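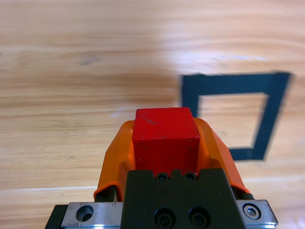
A red cube in the gripper's orange fingers, with the dark square beside it.

SHARED WORKSHOP BUILDS ROBOT TO PUT BLOCKS IN A SQUARE

Monday
By Glykeria Triantafyllou

Print this page | E-mail this page

Members of the Wallari shared workshop are pleased to announce that Doucet, the robot gripper they have been building between other people's bookcases, will be shown to the public this Monday at 3 pm. It picks up small cubes and puts them in a square. Children have been doing this for some time, and the members would like it known that they are aware of that.

The build was started by Femke Dijkstra and Lempi Rautiainen, who wanted something to do with a drawer of leftover parts. Dijkstra drew the orange fingers and has since redrawn them more often than she cares to say. Rautiainen looks after the software, which lives on an elderly laptop and is called Brurero for reasons lost to a long evening.

"We set out to make a machine that could tidy the workshop," said Dijkstra. "We have since narrowed the brief."

The small camera at the wrist sees the table from just behind the fingers. Each practice run is saved, and the members have sat through 2,000 of them, some with biscuits. Rautiainen maintains that the later ones are better viewing.

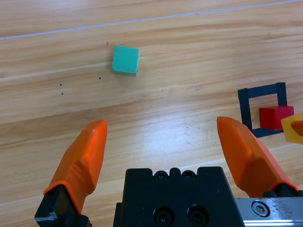

Fingers open, with a green cube still out on the table and a red one at the dark square.

Spending so far has come to just under the price of a decent second-hand bandsaw. This comparison was supplied by Yolanda Lindqvist, who had been hoping for a decent second-hand bandsaw.

"I was against it," said Lindqvist. "Then it picked up a cube in front of me and I made a noise. I am still against it."

Monday's showing is free. Visitors may choose which cube Doucet goes for first and are asked to keep their sleeves off the table while it is thinking. Tea will be made by hand.

Drawings for the fingers will be on paper at the door, and anyone with a spare motor is asked to bring it to Rautiainen and nobody else.

Press contact: Glykeria Triantafyllou, Wallari shared workshop.

Print this page | E-mail this page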